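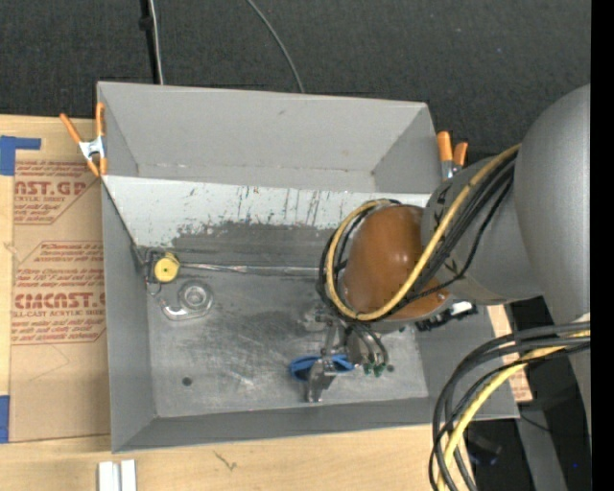
A gray box with a worn, scuffed floor.

Where Does a Town Keep Its Water?

Most of the water in your tap started as rain or snow. Some of it runs down hills into streams, and the streams fill a reservoir. A reservoir is a lake that people made by building a dam across a river.

The Hawthorne reservoir holds enough water for 400 days. In February it is often 99 percent full. By the end of a dry summer it may drop to 80 percent.

Workers check the level with a tall marked post called a staff gauge. They read the number where the water touches the post and write it down.

If very little rain falls for a long time, we call it a drought. Then people may be asked to water their lawns less often and take showers of 4 minutes or less.

Word to know: A dam is a wall that holds back water.

Written by Shirley Caron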